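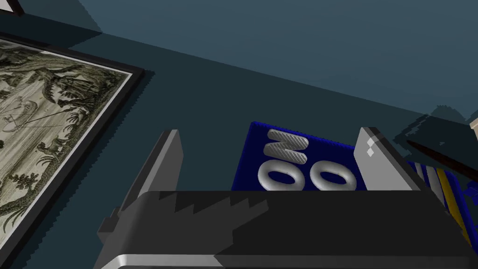

Department of Building Services, Rultham College

Chapter 4
Portable Air Filters: Reading the Claims

Anyone who has shopped for a portable air filter will have met the phrase "cleans the air in your room". It sounds like a promise. Look closer and it is hard to say what has been promised. Which room, with what in the air, and for how long?

Take the Tendham, a made-for-bedrooms unit whose leaflet says it removes nearly all fine dust. The test behind that line was run in a sealed chamber with the fan at full speed. Few people sleep beside a fan at full speed. Turned down to its night setting, the same machine moves far less air, and the leaflet says nothing about that.

The Grandura leaflet leans on a different figure: 2,000 hours of filter life. Annelies Verhoeven, who wrote the first version of this chapter, ran three of them in a busy print shop and found the filters grey and clogged after 800. The maker replied that a print shop was not "normal use" - a term it had left undefined.

None of this means that filters are useless. A decent filter with a strong enough fan does take dust and pollen out of the air, and the physics is plain enough. The trouble lies in the gap between the part and the finished product, and in who gets to choose the test.

We begin with airflow, as most of the doubtful claims start there. Section 4.1 sets out how it is measured and how a seller can make a weak fan look strong.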